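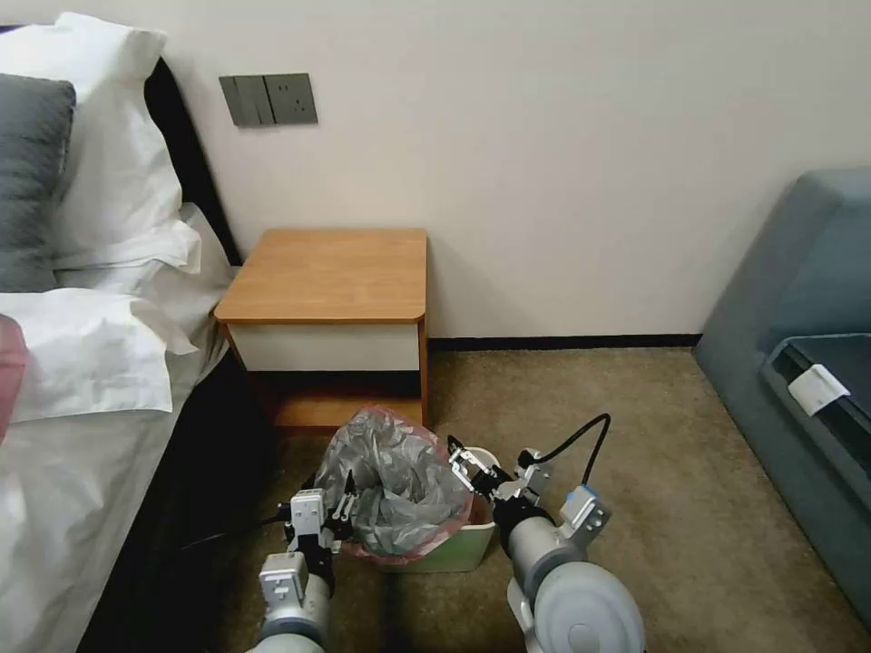 Speaker notes: Teaching by hand, teaching from a chair
Sonow evening talks, 11th July
Speaker: Uldis Baranauskienė

(Wait for the door to close. Water is on the left. Say thank you to Prudholm for the room and the biscuits before anything else, because last time I forgot until the very end.)

Good evening, everyone, and thank you so much for coming out. I'm Uldis, I look after the teaching side of things at Elley, and I'm going to spend the next little while talking about bins. I do mean that. If you came for walking robots I'm very fond of them too, but my heart has been in bin bags since January and I would like to share it with you.

So, how do you tell a robot what to do with a plastic bag? You could try to write it down. I did try, in my first week, and I got as far as "take hold of the edge" before I had to stop and ask myself which edge, and how hard, and what happens when the edge folds over your finger. We all do this at home without a thought, usually while talking to someone in the next room. It's very hard to put into words, and that is why we show it.

(Slow down here. People at the back will still be finding chairs.)

There are two ways of showing that I want to talk about tonight. The first is by hand, where you stand beside the arm, take hold of it and move it through the job, and it remembers where it has been. It's a lovely thing to do and I'd recommend it to anybody. You feel the weight of the arm and you feel when it's at full stretch. The trouble comes with two arms, when you find that you would like to be holding both of them and also standing somewhere that isn't in the way. Next to a bed, with a nightstand on one side and a sofa on the other, there isn't much of "somewhere else" to stand in.

The second way is by remote control. You sit with a pair of handles and the arms follow your hands, and you look through the robot's own camera while you do it. You see what the robot will have to go on later, when you've gone home. I think that matters a great deal, and I'll come back to it.

(Ask for a show of hands: who has driven one? Be kind to anyone who says they found it easy.)
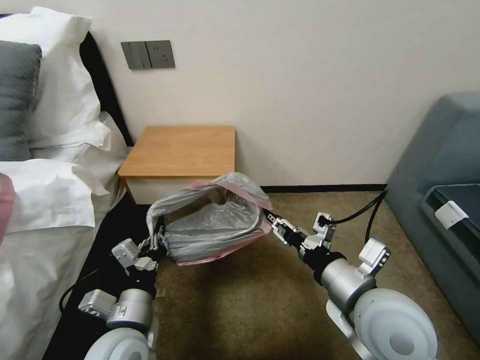
A bag is a very good teacher, you see, for the person as much as for the machine. It has no proper shape. Hold it by two places and it will sag wherever it likes between them. You can't feel the film through the handles, so you learn to watch the creases instead, and when they run straight from one gripper to the other you know you're pulling. New drivers nearly always pull too much. I tell them to hold it as if it belonged to their grandmother, and then I have to explain that my grandmother kept every bag she was ever given.

Now, some numbers, and then I promise no more numbers. We kept 246 showings of the bag job and threw away 128. That sounds wasteful, and my friends at Lambert pulled a face when I told them. But a showing where the driver stops to think for 14 seconds with the arms in mid-air teaches the robot to stop for 14 seconds as well, and it does it so faithfully, bless it. We keep the small fumbles, mind you. If the driver loses the rim and calmly goes back for it, I want that one very much indeed.

(If there's time: the story about my driver who hummed. If not, skip straight to the advice.)

My advice for anyone starting out. Do ten showings and then stop, get up, and watch them all back before you do any more. Change drivers often, as everyone has their own way of taking hold of a bag and the robot ought to meet several of them. Move the bin a little between goes. And stay behind the camera view! If you catch yourself leaning over to peek at the real bin, you're using something the robot hasn't got, and you'll be teaching it to do a job it can't see.

(Pause. Drink some water.)

I'll take questions now, for as long as Prudholm will let us keep the lights on. The handles are on the side table, so please do come and hold them afterwards. They're heavier than they look, and the left one squeaks.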